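Rendstead Tundach 2 Wireless Game Controller

Home > Accessories > Controllers > Tundach 2

In stock. Ships from our own warehouse. Choose color: Slate, Chalk, Moss

The Tundach 2 is a full-size wireless controller for PC and for most phones and tablets. It replaces the original Tundach, and the shape is nearly the same. The changes are inside: new sticks, a bigger battery, quieter shoulder buttons and a receiver that polls at 1000 Hz. If you own the first model and like how it feels in the hand, you will not have to get used to anything except the menu button, which has moved a little lower so that it is harder to press by accident.

Overview

The sticks use magnetic sensors in place of the contact type found in the first Tundach. There is no wiper rubbing against a track inside the stick, so the usual cause of drift is gone. Stick tension is medium out of the box. It can be made firmer or looser with the small key in the package. Pull the faceplate off from the bottom edge (it is held on by magnets), put the key in the slot beside the stick and turn clockwise for firmer. A quarter turn is enough to feel a difference.

The triggers have a travel switch on the back. In the long position you get the full analog pull, good for driving games and anything with a throttle. In the short position the trigger clicks like a mouse button. Each side switches separately.

Two extra buttons sit under the grips. They do nothing until you assign them, and they can copy any button on the front, including the stick clicks. They can also be locked with a slider if you tend to squeeze the controller when things get tense.
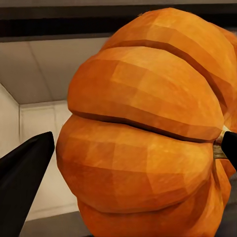 Large orange pumpkin, close view, low-polygon rendering

Connecting

There are three ways to connect.

Receiver: plug the receiver into a USB port, hold the pair button on the back of the controller until the light blinks fast, then press the button on the receiver. The light turns solid when the two are paired. This is the only wireless mode that runs at the full 1000 Hz.

Bluetooth: move the mode switch to B and hold the pair button. The controller will show up in your device's list as Tundach 2. Use this mode for phones and tablets. Input delay is higher than with the receiver, and how much higher depends on the device.

Cable: use the cable in the box, or any USB-C cable that carries data. Some charging cables only carry power and will charge the controller without connecting it. The controller switches to wired mode by itself when it finds a data connection, and goes back to wireless when the cable is pulled.

The receiver stores into a slot behind the faceplate. Please keep it there when you travel. We do sell spare receivers, but each one has to be paired again from scratch.

Battery and charging

The battery is 1000 mAh and built in. Battery life depends mostly on rumble strength and on the polling rate. If you play slower games, setting the rate lower in the software makes a real difference to how often you charge. The light around the menu button turns amber when the battery is low and blinks when it is about to shut off. You can keep playing while it charges.

The controller goes to sleep after ten minutes without input. You can change this or turn it off. Press the menu button to wake it.

Charging docks made for the first Tundach fit this model. The contacts are in the same place.

Software

Harnis is our settings program for all current Rendstead controllers and keyboards. You do not need it to play. Use it to remap buttons, set stick dead zones and response curves, change rumble strength for each side, and update the firmware. No account is needed.

Settings are saved to the controller itself, so they go with you to another computer. The controller holds four profiles. To change profile without opening Harnis, hold the menu button and press a direction on the D-pad. The controller gives a short buzz for profile one, two for profile two, and so on.

Firmware updates have to be done by cable. Do not unplug the controller while the bar is moving. If an update stops partway, hold both extra buttons while plugging the cable back in, and Harnis will offer to start over.

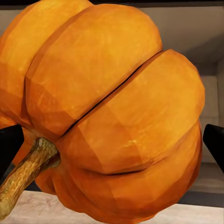 Profiles made for the first Tundach can be opened in Harnis and saved to the Tundach 2. Button maps carry over as they are. Stick curves do not, because the new sensors read the movement differently, and the program will put them back to the default. Go through them again before a match.

Which controller should I get?

The Jaiswal is our smaller model and costs less. It has the same face buttons and D-pad as the Tundach 2, but no trigger switches and no extra buttons on the back, and the battery is smaller. People with small hands often prefer it, and it fits a coat pocket. If you mostly play platform games, puzzle games or older titles, the Jaiswal will do everything you need.

Get the Tundach 2 if you play shooters or racing games, if you use custom profiles, or if your hands cramp on small controllers.

Specifications

Connection: 2.4 GHz receiver, Bluetooth, USB-C
Polling rate: up to 1000 Hz with receiver or cable
Sticks: magnetic sensor, adjustable tension
Triggers: analog, with long and short travel
Extra buttons: 2, with lock
Onboard profiles: four
Battery: 1000 mAh, built in
Height, front to back: 114 mm
Headphone jack: yes, works with receiver and cable only
Rumble: one motor in each grip

In the box

Tundach 2 controller
Receiver
Braided USB-C cable
Tension key
One pair of taller stick caps
Quick start sheet

Questions we get a lot

Does it work with game consoles?
No. It is made for PC, phones and tablets. Some buyers use it with a third-party adapter, but we do not test those and cannot help with them.

Can I use two on one computer?
Yes. Each controller needs its own receiver. Plug them in one at a time the first time so that you know which one is player one.

Are the faceplates from the old model the same?
No. The magnets are in different spots and the old plates will not stay on.

Why does the headphone jack not work on my tablet?
Audio is off in Bluetooth mode. Plug your headphones into the tablet.

How do I clean it?
Use a dry or slightly damp cloth. Take the faceplate off and brush out the gap around the sticks. Keep alcohol off the grips, it dulls the coating.

Warranty and returns

The Tundach 2 has a two-year warranty that covers sticks, buttons, battery and receiver. Normal wear on the grips and stick caps is not covered. Opened controllers can be returned within thirty days as long as everything in the box comes back with them. Orders placed in November can be returned until the end of January.

Spare stick caps, receivers, cables and faceplates are listed under Parts.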